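January, workshop notebook, dye bench, after lunch

Okay, the Plusus blue. I've put off writing this one up because I kept hoping the next pot would make me look smarter, and it hasn't yet, so I'm getting it down before I forget which jar was which.

The plan was Meifang's: same yarn, same pot, drop the dye strength until the color is only just there. She calls it "the color of the lake in bad weather" and I knew exactly what she meant, which was no help at all when it came to measuring. I used the soft cotton cord from Kastska, 300 grams per pot, soaked overnight. Pot A got the full recipe and came out a perfectly nice denim. Pot B got half and came out... also denim, a bit sulky. Pot C is where it got interesting! A quarter of the dye, a pinch of the gray stock, 93 minutes with the lid off (I meant to do 90 and got talking to Dindo about his loom). Lovely soft color, but one skein took it up patchy near the ties. I tied them too tight again. Figure eights, LOOSE, I've written this on the wall and I still do it.
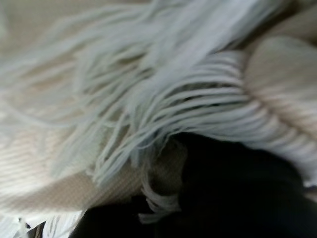
Anyway, the patchy skein. Dindo Tagle thinks it's the water and not the ties, and he may have a point – the Skistalari people next door had their pipes worked on and our kettle has been furring up like mad. I'm going to run one small pot with bottled water and one from the tap and see if they differ. If they do I'll eat my words and we'll have to talk about a filter.

Also the stock jar labeled 447 is NOT the same as the old 447. Somebody (me) refilled it from the Lebrun tub without changing the label. It's stronger. Please don't use it for anything you care about until I've done a test strip. I've put tape over the lid.

Still to do: wash test on pot C, a light test on the south window, and ask Meifang Fang if she wants it grayer. We have 2000 grams of cord left, so go easy. The big whisk is in the sink, I'll get to it tomorrow.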